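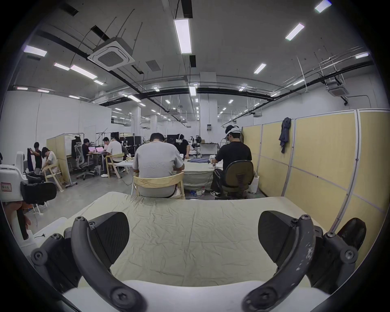
tundurley_shifts: So does everyone on the folding tables get moved, or do they get let go?

Fair question and I've been asked it a lot this month, so a few posts on it.

When Rorkik took over the Domdale floor in May we were told the folding would go to machines. It hasn't gone yet. What has happened is that the people who folded now spend much of the shift showing machines how to fold.

The job title changed from "garment handler" to "demonstrator". Pay went up by 2 pounds an hour. The contract is shorter than the old one and that bothers people more than the money pleases them.

A demonstration is one item, start to finish, done with the grippers. Our target is 121 a shift. By hand I could do more than that before my morning break, but the grippers are slower and a dropped corner means doing it again.

The hard bit is the wrists. You hold the grips in one position for a long time. We asked for ten minutes off every hour and got it, after a few weeks of asking.

Denim is easy. Anything knitted is a pain as it stretches and you lose the edge.
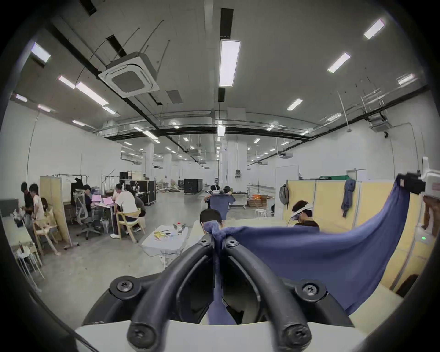

Blue knit, fold to corner.

Who decides what counts as a good fold? At the moment, Agbeko, the software that scores each one. It rejected roughly 3000 in the first month. We can now challenge a rejection, and a person looks at it.

What I'd like in writing is what happens once they have enough recordings. Management say there will always be new items to teach. That may be true, but it isn't in the contract.

So to answer the question at the top: moved, so far. A few took the offer at the Tundurley depot. Nobody on my shift has been let go. The contracts come up again in the autumn and I'll post what they say.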